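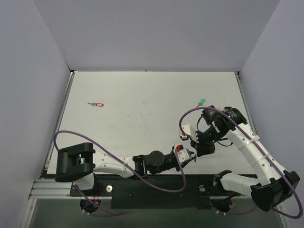 **Do coloured key tags keep keys from going missing? Report on the Bitik trial in Garden and Kubíček**

Lenka Ondrejka, Aravind Pisharody, Matúš Bednárik
Supervisor: Mélanie Ross
April 2026

## 1. Why we looked at this

The department bought plastic key tags last year on the promise that they would put an end to lost keys. The tags come as part of a set called Bitik, sold by Bokska, with a leaflet that talks about "a place for every key". We wanted to know whether a red plastic tag with a white paper label does anything that a bit of string wouldn't do. Our starting view was that it probably doesn't. Readers should know that before they get to the results.

The keys we mean are small ones, for cabinets and drawers. Door keys are held at the front desk and have always been looked after properly. A small cabinet key is a different matter. It gets carried to a table, put down next to whatever the person is working with, and left there when they go to lunch.

## 2. What we did

We followed 24 cabinet keys for eight weeks. They belonged to two rooms, Garden and Kubíček. In Garden every key had a red tag with the cabinet number written on the label. In Kubíček the keys stayed as they were, on plain split rings or on nothing at all.

Anyone taking a key was asked to write the time and their initials in a notebook by the hook board, and again on bringing it back. At the end the notebooks held 444 entries. We typed them all up, which took longer than the rest of the project put together and which we wouldn't do again without a better form.

We also walked through both rooms at closing time and wrote down where any key was lying if it wasn't on its hook.

## 3. What we found

Tagged keys were left out on tables nearly as often as untagged ones. This was the question we most wanted to answer, and the leaflet doesn't come out of it well. A tag doesn't remind anybody to hang a key up. People who forgot keys in December, before the trial, went on forgetting them.

The difference was in what happened next. A red tag on a white table can be seen from the door. On our closing walks we picked up the Garden keys without really searching. In Kubíček we moved papers, looked under trays and once took the cushions off the bench. If the claim had been that tags make keys quicker to find, we would have no quarrel with it.

Colour seems to do most of the work, and it does the same for other things. Small items with a bright cap were spotted quickly in either room, while grey ones were walked past, including by us. We didn't plan to look at this and have only our own notes to go on, so it should be read as a remark.

The labels were a disappointment. Pencil rubbed off. Ballpoint lasted, but several people had written the cabinet number so small that it had to be held up to the light. One label said "spare" and we never learned what of.

## 4. Problems with our own study

There are plenty. The two rooms aren't used in the same way. Garden has white tabletops and Kubíček has dark brown ones, so a red tag was tested only where it would show up best. Rostislav Beneš, who read our draft, pointed this out straight away and he is right. We should have swapped the tags over halfway through.

The notebooks depend on people filling them in. We know of more than 2 cases where a key went out and came back with no entry, because we were the ones who took it.

Eight weeks is also short. No key was lost for good in either room during the trial, tagged or untagged, so on actual loss we can say nothing at all. The leaflet's main claim is neither supported nor knocked down by our work.

## 5. What we would suggest

Keep the tags that have already been bought. Write the labels again in permanent marker, large, with the cabinet number and nothing else. We wouldn't buy more sets for Kubíček until someone has tried a light-coloured tag there against the brown tables, and any brightly coloured ribbon would do for that test.

A closing walk takes a few minutes and brought back every key that had been left out. It costs nothing and isn't in the leaflet.

The typed-up entries are with Mélanie Ross, together with the original notebooks. Two pages of the Kubíček one have coffee on them but can still be read.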